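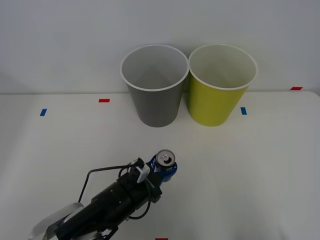 Vinzenz Zaugg

Egger is looking for demonstration operators for the second collection round of the Pelach project. Operators control a single arm remotely and carry out short tabletop tasks, which are recorded and used to train a manipulation policy. The round starts in January and runs for 29 working days. Places are paid and part-time. No background in robotics is required.

The work

Each session consists of repeated episodes of one task. Tasks in this round use paper cups, a drinks can and similar light objects on a white table with coloured tape markers. A task sheet gives the start position of each object, the end position and the order of moves. The operator resets the table, starts the recording, performs the task and marks the episode as accepted or rejected. A good operator accepts 119 episodes in a shift once past the training stage. The target for the whole round is 2,620 accepted episodes, shared between all operators.

Two control methods are in use. Most tasks are done with a hand controller that sends position and gripper commands to the arm. Slower contact tasks are done by kinaesthetic guidance, where the operator holds the wrist and moves the arm directly with the motors in compliant mode. Operators are trained on both. The Otness controller has a noticeable lag on rotation, and it takes most people a few hours to stop overcorrecting.

Recording covers the joint positions, the gripper opening, a fixed view of the table and a view from the wrist. Smooth, unhurried motion is wanted. Pauses longer than two seconds are trimmed in post-processing, but a pause in the middle of a grasp makes the episode unusable and it should be rejected on the spot. Failed grasps that are recovered within the same episode are kept and tagged 'recovery'.

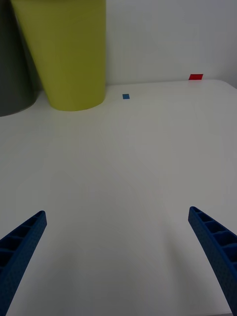
Do I have to follow the same path every time?
The start and end positions are fixed by the task sheet, but the path between them should vary a little from one episode to the next, as it would if you were moving the object with your own hand.

Requirements

- Aged 18 or over, with the right to work
- Normal or corrected vision, including the ability to tell red from blue
- Able to sit at a control station for 50 minutes at a time
- Willing to follow written instructions exactly and to report errors, including your own
- Available for at least three shifts a week

Experience with radio-controlled models, cranes, games controllers or laboratory pipetting is useful. Left-handed applicants are welcome - the controller can be set up for either hand.

Training and selection

Shortlisted applicants attend a trial of 69 minutes: a safety briefing, free practice and then a scored block on a simple pick-and-place task. The trial is paid at the normal rate. Those selected receive two days of training on the Girard cell before their recordings count towards the target.

To apply

Send a short letter and the shifts you can work to Vinzenz Zaugg, data collection, Egger. A CV is optional. Please state whether you have used a remote manipulator before and, if so, which type.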